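Sorting spare car keys into a tray
Updated 2/15/20

Most garages and small hire firms end up with a drawer full of keys that look the same. An hour at a clear table will sort it. You need a shallow tray with rounded corners, some paper tags, a pen and a soft cloth.

1. Empty the drawer
Tip everything out and take off old rings, string and broken tags. Put the keys in the tray first, then lift out any you can't match to a car straight away and lay them beside it.
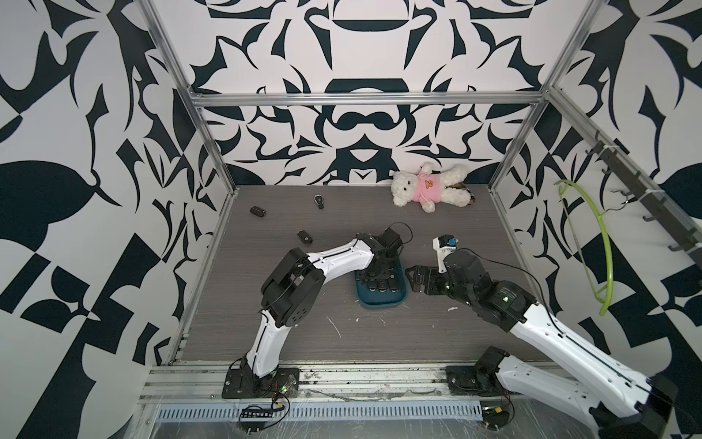 Check the loose ones against your key book. At Campbell we had 74 keys and the book covered all but 3 of them. Those went in an envelope marked with the month, and if they are still there in June they will be scrapped.

2. Look at both sides
Black fobs are easily mixed up when they are lying face down. Turn each one over and look for a badge, buttons or a number on the case.
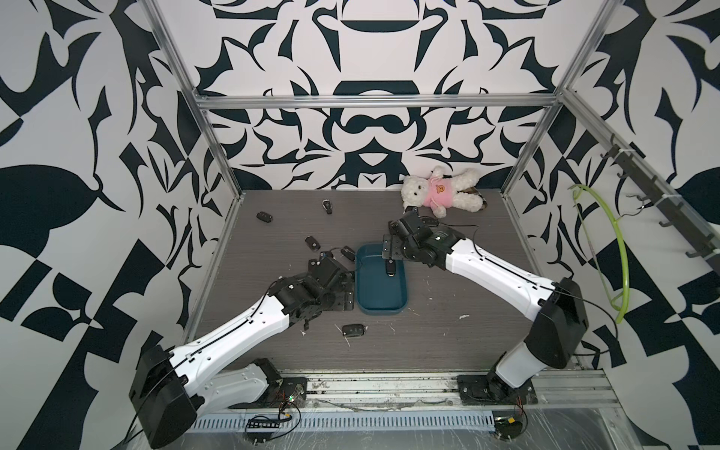

Stand the keys on end in rows, all facing the same way. They take up less room like this and you can pull one out without disturbing the rest. Start at the far end of the tray and work forwards - it saves reaching over the ones you have already placed.

3. Wipe and tag
Use a dry cloth on the cases. Don't spray cleaner on a fob, as it can get in round the buttons.

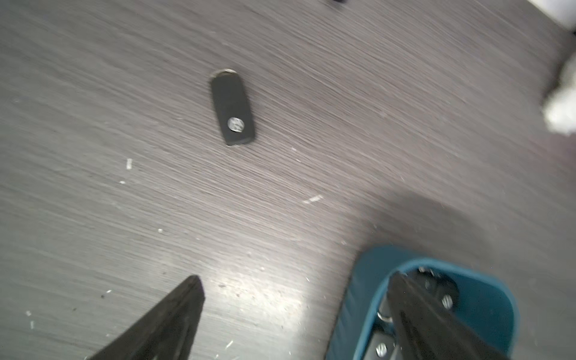 Write the stock number on the tag, not the registration. Ours run from 300 to 363. If a key goes missing, a stock number means nothing to whoever finds it.

4. Group by make
Keep flip keys and plain fobs of the same make together. Volkswagen keys come in more than one size, so leave a wider gap for the big ones.
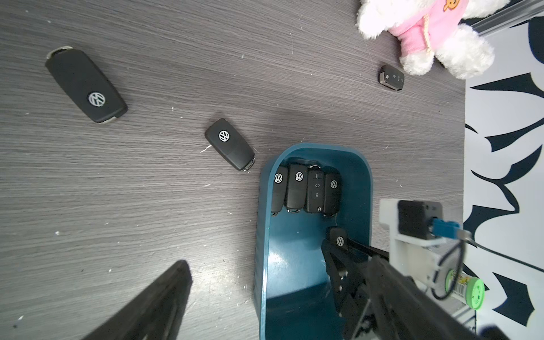 When the tray is full, copy the order of the rows into the key book and date the page. Lock the tray away at night and check it against the page once a week.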